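Nirell hand-held gripper kit: README for the Funden tabletop recordings
Maintained by Yutong Lu. Last touched 5 August 2018.

What's in here

I had the Nirell kit on loan from Quezada and wanted to know if one person could record decent manipulation data with it and no robot in the building. So I did 584 short recordings with it in hand, kept my notes, and put everything in this folder. Treat it as half dataset, half product review (I got a bit carried away with the review half).

The kit

You get the gripper, a camera that rides on it, a charger and 11 spare finger pads. Setup took me one evening, most of it spent on the calibration sheet, which the manual wants printed at 98 percent scale for reasons I never found. The grip is comfy! My wrist disagreed after 200 recordings in one sitting, so take breaks.

Folder layout

clips/ has the video, one file per recording
poses/ has the gripper track as plain CSV
notes.txt is me grumbling, sorted by session

Anything recorded in April used the old firmware, and the finger width column in those files is junk. Drop it or recompute it from the video.

What I liked, what I didn't

Tracking is solid as long as the camera has something to look at. Wood grain with a good strong pattern helps a lot, and plain dark cloth gives it very little to hold on to. Glass and shiny lids are still a pain — the depth guess jumps around on both. 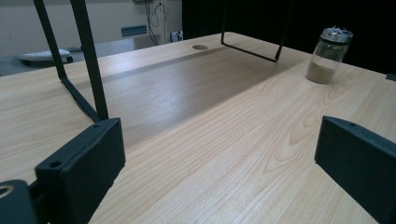 The fingers are wide and blocky, so thin stuff takes patience, and I'd love a slimmer pair as an add-on. Niltilton sells a set that supposedly fits, but I haven't tried it.

Known problems

Timestamps drift a little on long recordings. Keep them short, or run fix_time.py before you load anything.

Found something else broken? Open an issue and tell me which session it's from.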